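Gament G2 Parallel Gripper - Finger Set and Linkage, Black
Part no. 945-B

Status: Available again. READ THE SAFETY NOTICE before you order or refit.

Safety notice, posted 7/26/20

If you bought a 945-B finger set with a batch number that starts with 131, stop using it on anything sharp, heavy or hot. Batch number is on the bag label and on the packing slip. No bag, no slip? Write us with your order number and we'll look it up.

What went wrong

Grip loss on power dip. The G2 is supposed to hold its last position when supply voltage drops. On batch 131 the holding spring in the linkage was made too soft - wrong wire, supplier mixup, our incoming check didn't catch it. Short dip, the fingers relax a little, a thin part slides. Full power cut, it drops.

First report came from the Hallitwood bench. Long thin part held upright, arm moving slow, somebody plugged a heater in on the same circuit. Part slid down through the fingers and stuck point first in a floor mat. No one hurt. Second report was the same thing over a stone countertop, chipped the counter.

We pulled the whole batch after the second one. Should have been after the first.

What to do

1. Stop the arm. Put the part down with the gripper, under power, before you switch anything off.
2. Check the batch number.
3. If it's 131, order the free spring kit (131-K). Ships in 7 working days, sometimes sooner.
4. Fit the kit, then run the drop test below. Dont skip the drop test.
5. If it isn't 131 you're fine, but run the test anyway if you handle blades or long tools.

Drop test

Use a dull flat bar. No blades. Close the fingers on it at your normal force, lift it a hand's width over a folded towel, cut the power at the wall. Wait 30 seconds. Bar still there and no slip mark - pass. Do it three times. Any slip at all is a fail, take the fingers off and send them back, we pay.

Keep hands out from under it. Same goes for feet.

Thin and flat parts

Most of the trouble was with these so a few words. Flat strips have very little face for the fingers to bite. Grip low and centered, both fingers flat against the part, not on a corner. If there's a handle or sleeve on it, think about where the weight is - a heavy end way up above the grip wants to tip, and a soft spring lets it. Slow down your wrist moves. The simulator is a good place to try a grasp first.

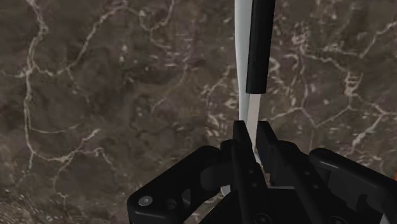

But the simulator will not show you a bad spring. It assumes full holding force the whole time, so a grasp that looks solid there can still let go on a batch 131 unit. We had two customers tell us "it passed in sim." Sure it did. Run the real test.

Also check the screws on the linkage while your in there. Snug, no more. Overtightened ones make the fingers drag and you'll read it as extra grip.

Compatibility

Fits G2 and G2 Long. Does not fit the older Wanska mount without the adapter plate (sold separately). Şimşekoğlu wrist plates ok, use the short screws.

In the bag

Finger pair, linkage, screws, new spring already fitted, hex key, batch card. Keep the card this time please.

Returns and questions

Safety returns are free, no form. Write "131" on the outside of the box. Everything else goes through the normal returns page.

Sevim Bozkurt is handling all batch 131 mail, so put her name in the subject line. If something dropped, tell her what it was and what the arm was doing - near misses too. Next update to this page in November, or earlier if we get another report.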